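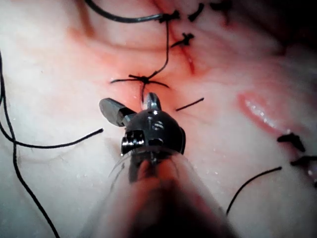
How long can absorbable suture be kept before it has to be thrown out?

Until the expiry date printed on the individual foil, provided the foil is sealed and the box has been stored within the temperature range on its label. After that date it should not be used on a patient.

**Posted by Romira**

I look after the stockroom for a small teaching clinic. On 1 January 2022 we moved everything to a new cupboard and found 70 foils of braided absorbable, lot 3369, that expire in March. The cupboard shares a wall with the boiler. Two things I would like to know: does storage near a heat source bring the date forward, and can expired foils go to the students for knot practice?

---

**Eusebio Pastor**

The printed date assumes the labelled storage conditions. Absorbable material breaks down by reaction with water, and heat speeds that up. The foil is the moisture barrier, so a pinhole or a lifted seal matters more than a few warm afternoons. There is no table that lets you subtract weeks for a warm shelf.

Put a max/min thermometer on the shelf for a full heating cycle. If the maximum exceeds the label, move the stock and ask the manufacturer about that lot in writing. Quarantine it until they answer.

Expired foils are fine for bench practice if they are kept out of clinical areas. Mark each foil, not only the box. We use a red stripe across the printed date and a separate bin with a lid. Expect old braided material to fray or snap on the third throw, so don't judge a student's knot by it.

---

**Jeditz**

Non-absorbable keeps longer, nylon especially. Just give them that for practice, it's cheaper anyway.

---

**Mateos**

Agree with the above on marking the foils. Rotate by date, oldest at the front, and write the lot number on the shelf edge. Our cupboard holds 711 foils and a check takes one person 3 hours. Needles in practice packs are still sharps and go in the sharps container, including the ones students take out of the skin pads and leave on the tray.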